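Wednesday, October. Bench 2, Pirkstead, wrist camera collection

Started 8:40. Špela on the leader arm until lunch, me logging, Po-yen in and out.

Where we are: 492 episodes on disk as of last night, of which I would be willing to train on maybe two thirds. The weekly note that went to Hekell says 492 and leaves it there. I've asked Blandine to put the usable count beside it from now on. She isn't keen, as the target was written as a raw number (1875 by the end of the contract), and a second column makes us look slow. We are slow. Better they hear it from us.

Task today is the zip bag one again. Approach the bag, work at the zip, get a finger in at the opening, back out. Voltgate policy from the last round could approach and then dither. Kadri's view is that it needs more data. My view is that it needs different data, and that we've been feeding it the same approach over and over with a new episode number each time.

Morning block

First run of episodes went quickly, too quickly. Špela has got very good at this, and that's a problem I don't know how to write up politely. She comes in on one line every time, same speed, same little pause before contact. Played six of them back side by side at lunch and could hardly tell them apart. A model trained on those will learn Špela's line and fall over as soon as the bag is moved.

Asked her to start from somewhere awkward each time. She said awkward by whose standard, fair question. We settled on the dice: one roll picks the start pose from the sheet taped to the cupboard, second roll picks the bag position. Slower. Her success rate dropped straight away, and for once I was pleased to see it.

Failures: we've been deleting them. I didn't know that until this morning. The habit seems to go back to Mathias, the old recording script, which asks "keep y/n" at the end of every take, and of course everybody hits n when the zip gets away from them. I've changed my copy so it asks for a label and keeps the lot. Vilja wants to see that before it goes on the other bench. Fine, but nobody should be running the old one in the meantime.

Latency check: 96 ms between leader and follower, measured the usual way by filming both with a phone and stepping through it. I don't trust that method past the first digit. It's what we have.

Vilja's argument, for the record

Vilja thinks the wrist view alone will be enough for this task and that the overhead camera is just extra disk. Her reasoning is that everything that matters happens near the fingertips. I partly agree. When the arm is in close, though, the wrist camera sees bag and more bag, and I can't see how a policy is supposed to know which end of the zip it is at from a wall of blue cloth. A person would lean back and have a look. The arm can't lean back unless somebody has shown it leaning back, and in the set so far I've found very few where it does.

She also said the network will pick up whatever cues it needs. I've heard that about every data set I've worked on. Sometimes it's even true, and then you find out the cue was the shelving.

Which brings me to the background. We collect in one spot, facing one way, with the same gear in view nearly every time. I'd like to turn the table a quarter turn after each batch. Po-yen says the cable run won't reach. I measured it and it will, if we take the long way past the drawers and use the spare tie points.

Afternoon block

Po-yen driving. Completely different style, jabs at it, corrects late. Ugly episodes and probably worth more than the morning's. He got through the first batch before 3, then we lost half an hour to a dropped follower connection. Restarted, re-homed, carried on. Episodes on either side of the drop are tagged SUSPECT and I would leave them out until someone has checked the timestamps.

Pulled one wrist still for the notebook:
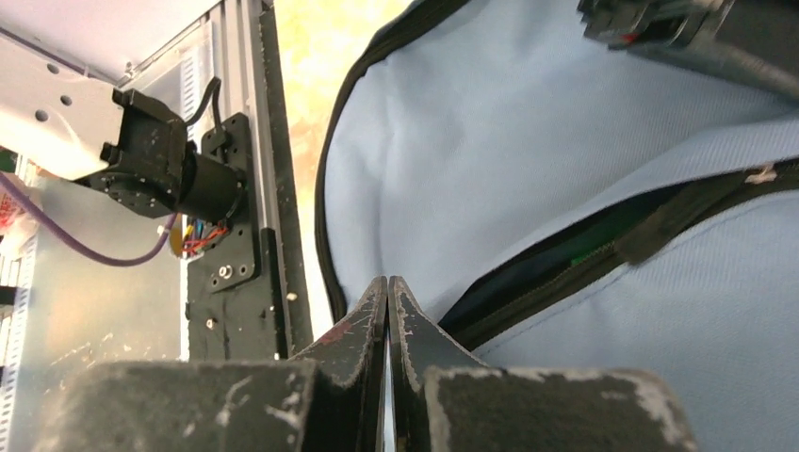
Wrist cam, at the bag. Zip partly open, right finger close up against the cloth below it, motor and wiring on the left.

Fingers are looking rough. Scuffs and chips all over, worst at the edges. That matters more than people here want it to, as the fingers are in every wrist view we record. If we swap in a clean pair halfway through, the look of the data changes halfway through too. Either we swap now and eat the cost, or we keep this pair to the end and mix in a batch with new ones on purpose. I'd go with the second. Kadri to decide, she has the parts budget.

Also on the contact question: with dark fingers and that dark zip tape, I can't reliably say from a single wrist view whether a fingertip is touching or just near. I tried labelling contact by eye on 111 stills, then did the same ones again after coffee with the order shuffled. I disagreed with myself often enough that I've binned the labels. If we want contact we should take it from motor current and stop pretending it can be read off the picture.

To do

Špela - write up the dice sheet so the other bench can use it
Po-yen - long cable route, then quarter turn before the next batch
Me - script change to Vilja, and go through the SUSPECT episodes
Kadri - finger decision
Blandine - usable count in the Hekell note, please, even if it's small

Open question I'd like an answer to before we record any more of this: what would we expect to see if more episodes were NOT helping? Kadri says the curve would go flat. We've only got two points on the curve. I've asked for a run on half the set and a run on the whole set, same seed, same eval positions, before Wednesday next. If there's nothing between them, I want to stop and talk about it.

Arm parked, power off at the wall 5:20.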